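Tresteck opened its Skirkton shed to the neighbours in June, and I went along for the free sausage and stayed for the robot. Seats for the talk were gone by ten, so I stood up the back near the shelving.

The talk promised a revolution in parts handling. I've heard 3,000 of those promised and am still waiting on the one that fixes the trains. But the fellow from Curus kept it short, and then they let us look at what the machine sees.

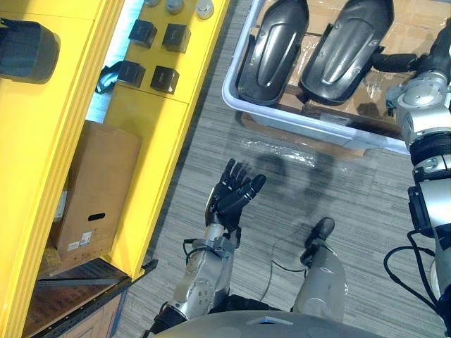 The robot's view of the job: two moulded parts in a white bin, one hand over the edge.

I'll admit I warmed to it. It works off a flattened cardboard box on the carpet, like every business I've ever had a job with. Whether it's worth the grant money is another matter – my rates went up 20 dollars this year, and I'd like to know which finger I paid for.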